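共同工房イルンコム、白色樹脂部品の組み立てセルを製作中　マーカー位置合わせと把持を調整

2026年5月21日（木）

共同工房イルンコム（Irncombe）の利用者グループが、ロボットアームによる小型組み立てセルの製作を進めている。プロジェクト名は「メラデール（Meladdale）」。白色の樹脂トレイに複数の部品を順に組み付ける作業を、専用の生産設備を使わず、工房の作業台一つの上で再現することを目標とする。グループが21日、進捗報告を工房の掲示ページに公開した。

報告によると、現在の作業は部品の把持と位置合わせの調整が中心である。部品にはそれぞれ正方形の白黒マーカーを付け、カメラ画像から位置と向きを推定する。白い部品は輪郭のコントラストが低く、形状だけを手掛かりにした初期の方式では向きの誤認が多かったため、マーカー方式に切り替えた。天板は黒、背景は緑の無地で統一している。 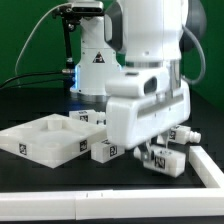 制御ソフトウェアは、グループが公開している「ハサード（Husard）」の改修版を用いる。従来版は部品の検出と動作計画を一つの処理で順に実行していたが、改修版では両者を分離し、動作中も検出を継続できるようにした。把持の直前に位置の推定値を更新し、規定の差を超えた場合は接近をやり直す。再接近の上限は3回で、それを超えると動作を止めて操作者の確認を待つ。

マーカーの検出では、手首側カメラの近距離での扱いが課題として残る。部品に近づくほどマーカーは大きく写るが、一部が視野から外れると四隅を取得できず、姿勢の計算に使えない。改修版では、四隅がそろわないマーカーを計算から除外し、直前の有効値を保持する。保持の時間が長くなるほど誤差が蓄積するため、最終接近の速度は通常時の68％に設定した。
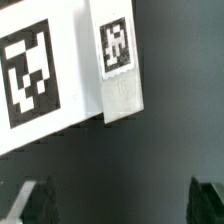
手首側カメラから見た白色部品とマーカー。手前は左右のグリッパー指

検出用の設定値は、部品ごとに個別のファイルで管理している。マーカーの一辺の寸法、部品原点からのずれ、把持の推奨方向を記述する形式で、新しい部品を追加する際に本体のプログラムを変更する必要はない。印刷したマーカーの実寸は設計値と一致しないことがあり、グループは印刷のたびにノギスで測定し、測定値を設定に反映させている。紙の厚みは補正の対象外とした。

作業台の手前と右側には白いレールをL字形に配置した。部品を押し当てて向きをそろえる際の基準面として使う計画で、動作プログラムは未完成である。レールには継ぎ目があり、報告では、押し当て位置を継ぎ目から離すこと、基準面の直線度を定規で確認することを今後の作業項目に挙げている。 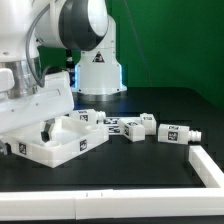
ノズル状の突起を持つ部品については、突起の側をつかまない設定とした。段の付いた部分では指との接触面が安定せず、持ち上げた後に部品が回転しやすい。胴の平らな面を把持し、突起の方向はマーカーの姿勢から算出する。小型のブロックは上方からの把持を標準とし、隣の部品と指が干渉する場合に限って手首の角度を変える。

グループが公開した試験記録では、単体部品の把持成功率は93％だった。失敗の内訳は、マーカーの一部が隠れたことによる検出の中断と、指先の滑りが大半を占める。複数の部品を近接させた条件での試験はまだ集計されていない。

組み付け先となる筐体の側では、内部のボスと周囲の壁が指の進入経路を制限する。グリッパーを深く差し込むと指の側面が壁に当たるおそれがあり、動作計画では筐体の内側に進入禁止領域を設けた。領域の境界は当初、設計データから自動で生成していたが、リム付近の余裕が不足したため、手作業で修正した値に置き換えた。 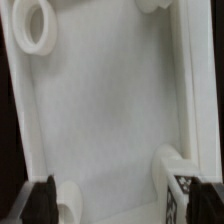

筐体の固定方法も決まっていない。現状は天板に直接置いており、横方向の力を受けるとずれる可能性がある。案としては、底面への滑り止めシートの追加と、レールの角に押し付けて保持する方法の二つが挙がっている。後者は治具を追加せずに済む一方、筐体を置く向きが限られ、アームの可動範囲との調整が必要になる。

指先の部品は、工房の共用プリンターで出力した試作品との比較も予定している。素材の選定は、部品供給元のサンドバル（Sandoval）から取り寄せる試料の到着後に行う。

次の段階では、部品の取り出しから筐体への配置までを連続動作として試験する。設定ファイルと試験記録は、工房の利用者向け共有フォルダーで閲覧できる。ハサード改修版の一般公開の時期は未定としている。

関連記事
・ハサード、検出処理と動作計画の分離に着手
・イルンコム工房、共用プリンターの予約方法を変更
・手首側カメラの校正手順を更新　校正板の固定方法を見直し
・メラデール計画、作業台のレール配置を決定
・サンドバル、滑り止め素材の試料提供を開始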